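Fudel Screening Kit, second version
Posted November 19, 2022

The Fudel kit is sold to small distributors and film clubs that run press screenings in rooms without a projection booth. It consists of a compact projector, a folding screen, two powered speakers and a media player. We used it from March onwards for the preview run of Pastska, a documentary feature, at 20 venues.

Setting up takes one person less time than the manual suggests. The screen legs lock at five heights, and the locks held at all of them. The projector needs a clear throw and a level surface. Keystone correction is automatic but tends to overshoot, and I turned it off after the second venue and squared the picture by hand.

Picture quality is good in a darkened room. Blacks are grey if any daylight gets in. Skin tones come out slightly red on the Cinema preset, and the Ševčík calibration file, which is a free download, corrects most of that.
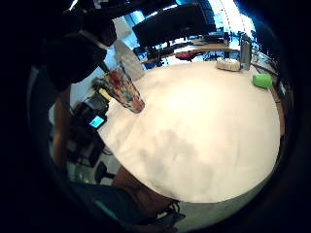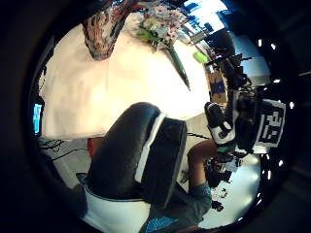
Sound is the weaker half. Dialogue is clear up to the middle rows, after which the speakers have to be pushed and the low end starts to rattle. For an audience of more than 60 I would hire a separate pair. The player accepts the usual screening files and reads subtitles correctly, including accented characters. It does not resume after a power cut.

The fan is audible in quiet passages. Lamp hours stood at 234 when the run ended, with no visible loss of brightness.

Drurkden supplies the kit with a 2 year guarantee. The carry case is extra and should be included at this price. Replacement feet for the screen can be ordered singly.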